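Cuaderno de taller – ensayos textiles
15 de abril de 2024
Asunto: migración de color en tejidos de algodón teñidos en hilo, serie Zeltent

Retomo la serie donde la dejó Dörte. Quedaban pendientes las probetas del lote Jiritz y la repetición del ensayo de frote en húmedo, que dio valores incoherentes entre trama y urdimbre. Antes de repetir nada he revisado el acondicionamiento. La cámara estaba en consigna, pero las probetas del segundo grupo pasaron directamente de la bolsa a la pinza sin las horas de reposo. Se descarta ese grupo entero. No se borra de la hoja, se marca con D.

Material
Sarga de algodón, teñido en hilo, azul marino reactivo (Jiritz).
Tafetán de algodón, mismo colorante, sin lavado posterior al teñido. Lo pidió Sowmya como caso desfavorable.
Guata de poliéster para los compuestos acolchados.
Testigo multifibra, rollo abierto en la última serie. Comprobar cuánto queda antes de mayo.
Detergente de referencia sin blanqueante óptico. Se terminó el bote viejo y se abre uno nuevo; anotado en la etiqueta.

Lavado
Programa a 40 °C, baño corto, con bolas de acero. Se preparan 11 probetas compuestas, cosidas por los cuatro lados según la costumbre de la casa. Muthu prefiere coser sólo un lado corto y tiene razón en que así se descosen antes, pero las series anteriores van a cuatro lados y no quiero introducir otra variable a mitad del trabajo. Se discutirá al cerrar la serie.

Los recipientes se precalientan. El tercero de la fila de atrás cierra mal: hay que apretar la tapa en cruz y volver a apretar con el cuerpo ya caliente. Si gotea, se anula la probeta y se apunta. Hoy no ha goteado.

Aclarado en dos baños de agua desionizada, escurrido a mano sin retorcer, descosido por tres lados y secado al aire con los testigos separados del tejido. No usar la estufa pequeña, que sigue calentando más por la izquierda.

Valoración
Lectura con escala de grises en cabina, luz diurna artificial, dos observadores por separado (Jayson y yo). Coincidimos en casi todo. Discrepamos en medio punto en la banda de poliamida del tafetán sin lavar: él 3, yo 2-3. Se deja el valor inferior y se adjuntan los dos.

Sarga: descarga sobre algodón 4, sobre poliamida 3-4, sobre acrílica 4-5. Cambio de tono 4.
Tafetán sin lavado posterior: descarga sobre algodón 2-3, sobre poliamida 2-3, sobre acrílica 4. Cambio de tono 3-4.

La diferencia entre los dos tejidos va en el sentido esperado. El colorante hidrolizado que queda sin fijar sale en el primer lavado y tiñe lo que encuentra. Lo que no cuadra es el cambio de tono de la sarga, que en la ficha del proveedor figura como 4-5. Medio punto puede ser de lectura. Pido a Jayson que repita con la referencia 1333 del archivo al lado, que es la misma partida y está sin exponer.

Frote
Repetido el frote en húmedo con las probetas bien acondicionadas. Trama y urdimbre quedan ahora a medio punto una de otra en la sarga, y eso ya es razonable por el perfil de la superficie: las bastas de urdimbre sobresalen y entregan más color. El testigo se moja por peso, con la báscula tarada cada vez. El método de escurrir «hasta que no gotee» que aparece en las notas antiguas no sirve y convendría tacharlo.

Clavija del frotador limpiada con alcohol. Había fibra compactada en el borde. Propongo añadirlo a la rutina de inicio de serie.

Comportamiento de acolchados
Hegde (Subbarao) pregunta si los resultados del tejido simple son trasladables a las colchas de Poseo. Mi respuesta, de momento, es que no del todo. En un acolchado el agua se retiene en el relleno y el secado es lento. Mientras hay humedad, el colorante no fijado se desplaza hacia la superficie que evapora, y se acumula en las costuras y en los pliegues. Un dibujo de cuadros con zonas crema o amarillo pálido junto a azules es mal caso, porque cualquier corrimiento se aprecia enseguida en el fondo claro. En un liso oscuro la misma migración pasaría por buena.

Tampoco es igual secar en plano que secar arrugado. Donde la tela hace bolsa se tocan dos caras y aparece traspaso por contacto, con el contorno del pliegue. Para nuestro ensayo habrá que fijar una arruga reproducible. Opciones: doblez en acordeón con peso encima, o probeta enrollada en varilla. La segunda es más fácil de repetir entre operarios.

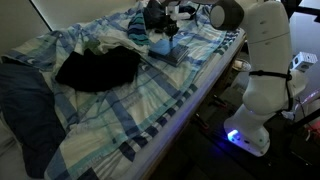 Colcha de cuadros en crema, amarillo pálido, azules y verde azulado. Tejido recogido hacia la pared, más plano en la parte inferior; prenda negra encima.

La transferencia entre prenda oscura y colcha clara es otro asunto y necesita su propio montaje: contacto seco con presión, contacto húmedo con presión y, si hay tiempo, contacto con sudor artificial, solución ácida y alcalina. El perspirómetro está libre hasta mayo. Faltan placas acrílicas, hay dos rayadas que no asientan.

Propuesta para el compuesto: tejido negro, tejido claro, guata, reverso. Cosido perimetral y sin acolchar por el centro, para no crear canales. Sowmya objeta que sin pespunte central el relleno se desplaza – habrá que probar con y sin él.

Pendiente
Repetir lectura de tono en sarga con la 1333 delante (Jayson).
Cortar probetas de guata al formato del perspirómetro.
Pedir placas y otro rollo de multifibra.
Preguntar a Zeltent si el tafetán sale al mercado sin lavado posterior o si la muestra se preparó aparte. Cambia bastante la interpretación.
Ajustar el cierre del tercer recipiente o retirarlo.
Pasar a limpio los valores de frote; los de trama están en la hoja suelta grapada a esta página.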